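Avocatier de noyau : combien de temps avant de rempoter, et est-ce que ça passe l'hiver sur un balcon ?

Posté par tilleul_bleu
Rubrique : Plantes d'intérieur et balcon

Bonjour à tous,

Je me lance enfin à poser ma question ici après avoir lu à peu près tout et son contraire. J'ai fait germer un noyau d'avocat dans un verre d'eau sur le rebord de la fenêtre de la cuisine (les fameux cure-dents, oui oui). La racine est sortie au bout de 7 semaines, la tige a suivi, et maintenant j'ai une grande perche toute maigre avec quatre feuilles au sommet qui penche vers la vitre dès que je l'oublie deux jours.

Du coup, plusieurs choses me tracassent. Est-ce que je dois la mettre en terre tout de suite ou attendre encore un peu ? J'ai acheté un sac de terreau Tremovia « agrumes et plantes méditerranéennes », je ne sais pas si ça convient. Et puis j'ai un balcon plein sud à Burkusley, assez abrité, mais en hiver ça gèle quand même certaines nuits. Ma voisine me dit de tout laisser dehors, que ça va « l'endurcir ». J'ai un gros doute !

Dernière chose, j'ai lu qu'il fallait couper la tige en deux. Ça me fend le cœur, elle a mis des mois à pousser. C'est vraiment obligatoire ?

Merci d'avance à ceux qui prendront le temps de me répondre :)

mamie_terreau
Membre depuis longtemps – plus de 2000 messages

Coucou tilleul_bleu, et bienvenue !

Alors, on respire, ta plante va très bien. Une grande perche avec un plumeau au bout, c'est l'allure normale d'un avocatier de noyau qui cherche la lumière, j'en ai eu toute une collection comme ça avant de me décider à sortir le sécateur.

Pour le rempotage, vas-y maintenant. Les racines formées dans l'eau sont cassantes, donc plus tu attends, plus tu risques d'en abîmer. Un pot en terre cuite un peu profond, une bonne couche de billes d'argile au fond, et le noyau à moitié sorti de terre – ne l'enterre surtout pas complètement, il pourrit. Le terreau agrumes ira très bien si tu lui ajoutes un tiers de sable grossier ou de perlite. Ensuite tu arroses bien, tu laisses égoutter et tu vides la soucoupe. Les deux premières semaines, les feuilles risquent de tomber un peu, pas de panique, garde la terre fraîche et laisse la plante tranquille à l'abri du plein soleil.

Pour la taille, non, ce n'est pas obligatoire, mais si tu ne fais rien elle va filer jusqu'au plafond sans jamais se ramifier. Moi je coupe à une quinzaine de centimètres, juste au-dessus d'un œil, avec une lame propre. Laisse-la d'abord s'installer dans son pot un bon mois. Et garde le bout coupé dans l'eau si ça te console, j'ai rarement réussi à le faire raciner mais on ne sait jamais !

L'hiver dehors, là je dis non, non et non. Les jeunes semis ne supportent pas le gel. J'en ai perdu deux de cette façon, noirs du jour au lendemain. Rentre-la en septembre dans une pièce claire et pas trop chauffée, loin du radiateur, et brumise le feuillage quand l'air est sec. Les bords des feuilles qui brunissent, c'est souvent l'air trop sec ou une eau trop calcaire. Je suis passée à l'eau de pluie et ça s'est bien arrangé.

Et au printemps tu la sors petit à petit, à l'ombre d'abord, sinon le soleil te grille tout en un après-midi.
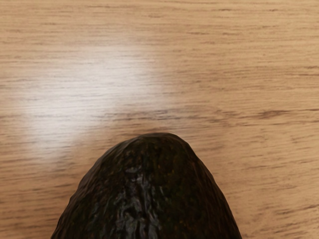 Avocat à peau très foncée, côté pointe.

Si tu veux retenter avec un deuxième noyau, essaie donc sans les cure-dents. Tu laves bien le noyau, tu retires la peau brune si elle vient toute seule, et tu l'emballes dans du papier absorbant humide, dans une boîte fermée, au fond d'un placard. Tu regardes une fois par semaine. Le bout plat va toujours en bas quand tu passes en pot. Je trouve que ça part plus vite, et puis il n'y a pas d'eau à changer.

Tiens-nous au courant !

balconnier7

Le mien est resté dehors tout l'hiver sous un voile et il est reparti du pied. Mais bon, j'habite en bord de mer à Magesa, donc ça ne veut pas dire grand-chose pour toi.

Pour les fruits n'y compte pas trop, il paraît qu'on a une chance sur 1000. J'en sais rien, j'ai pas eu une seule fleur.

figuier_du_palier

Bonjour, d'accord avec mamie_terreau pour presque tout, sauf la terre cuite. Chez moi ça sèche beaucoup trop vite l'été, j'ai mis le mien dans un pot plastique Brestonska (le modèle haut, avec les trous sur le côté) et je n'arrose plus qu'une fois par semaine. Après, si tu as la main lourde sur l'arrosoir, la terre cuite pardonne mieux, donc à toi de voir.

Pense aussi à tourner le pot d'un quart de tour de temps en temps, ta tige se redressera. Et pas d'engrais avant le printemps.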